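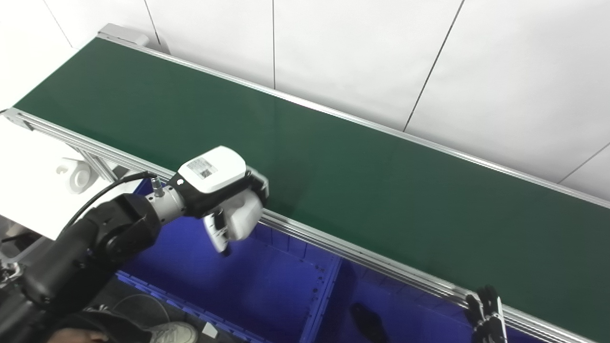

The Cestthorpe Belt Challenge is a student robotics competition, and I've been looking after this page for it since my own team came a cheerful second from last. Teams are given a conveyor, a set of bins and a pile of mixed objects, and their robot has to get the right things off the belt and into the right bins before the clock runs out. It sounds easy. It took us four months to get a robot that could do it with a sponge.

Background

The competition grew out of an evening robotics club in Cestthorpe, started by Ka-ming Yau, who taught electronics there and wanted something for the older students to do once they'd got bored of line-following buggies (which happens quickly, believe me). The first challenge had only a few teams, all from the same building. A club from Mildale asked to join the year after, and from then on it was a proper competition, with a rule book and people arguing about the rule book.

The final is held in March. Most clubs begin building in the autumn, spend the winter rewriting everything, and turn up with something that worked the night before.

How a round works

Each round uses 34 objects, fed on to the belt by a judge in an order the team doesn't know. The robot gets a point for each object put in the correct bin and loses one for each object put in the wrong one. Anything that rides off the end of the belt scores nothing, so a slow and careful robot can beat a quick, sloppy one – we found this out by having the quick, sloppy one.

Touching the robot during a round costs the team two points. Stopping the belt costs five. The emergency stop is free and always has been, and I'd like every new team to read that sentence again, as people do hesitate over it.

The objects change each year. There have been spools, bottle tops, rubber balls, building blocks and, for one season only, socks. The socks were Ka-ming's idea and I still think they were the best thing we ever had on the belt, though I seem to be alone in that!

Equipment

Clubs may use any arm they can get hold of, bought or home-made, and may fit whatever they like to the end of it. Two-fingered grippers are the usual choice for beginners. Hands with jointed fingers look marvellous and are allowed too, but you have far more to control and far more to go wrong, and I'd talk a first-year team out of one if they'd listen.

Most of the work is in timing. The camera sees an object at one moment and the gripper reaches it at another, and the belt has been moving all the while. Teams write their own code to work out where to meet it. A good many start from Veser, a small set of practice programs that Gaétan Kennedy wrote for the Mildale club and then handed out to everyone, his rivals included. It's a bit crusty in places (the help text still mentions a belt speed we dropped years ago) but it gets an arm moving on the first evening.

Scores and awards

The highest total over a full final is 77 points, set by Mildale with a plain two-fingered gripper and some very tidy code. My lot have never gone past 22, and we had cake when we got there.

There is also the Liepiņa Prize, given for the best notebook. It has nothing to do with the score. Judges want dated entries, sketches, failed ideas and the sums behind them, and a team that finishes last can win it – two have. Notebooks are handed in before the first round and returned at the end of the day.

See also

Cestthorpe robotics club
Conveyor sorting
Veser practice programs

This page was last updated on 5 December 2023.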